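Lists > Toft Housekeeping > Archive > January > Thread 2165

Previous | Next | Thread index | Search

Subject: Re: Living room bins, liner fit
From: Halfdan Hviid

Þórey Sveinbjörnsson wrote:
> The Stoltari liners creep down inside the bin once
> anything heavier than paper goes in. Do we change the
> liner or the way we fit it? I'd prefer one method for
> all the units.

Change the fit first. Fold the liner outward over the rim and pull it down evenly, then press out the air trapped between plastic and wall.

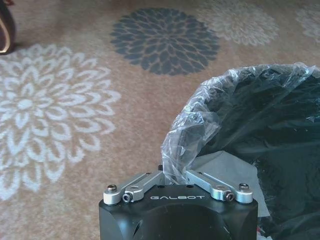 Þórey's later note asks whether the cuff could be shorter, as a deep one uses up liner and leaves too little to tie. Agreed. Two inches is enough on the small bins.

Proposed order for the living room:

1. Set the bin near the coffee table, clear of the legs. The molded top edge scuffs easily, so don't drag anything along it.

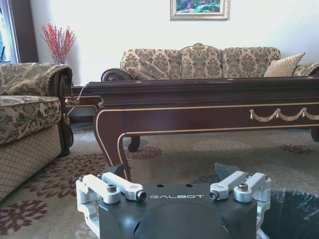

2. Pick up the rug before vacuuming. On a medallion pattern small dark items are hard to find, so work from one side to the other. Crumpled wrap and capped bottles are easy to spot and can go first.
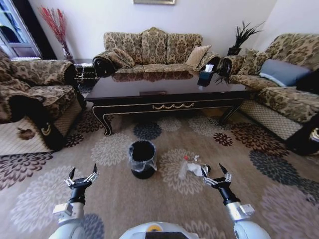 3. Empty bottles go to the Pivis crate in the hall if there is one. Otherwise bin them with the cap on. Tissues stay on the table.

4. Tie the liner, lift it straight up and fit the new one before leaving the room.

I have three rolls of the Trirulari size left and will try them against the Stoltari ones. Send me the rim diameter if yours differs.

Halfdan

Contact list owner | Back to top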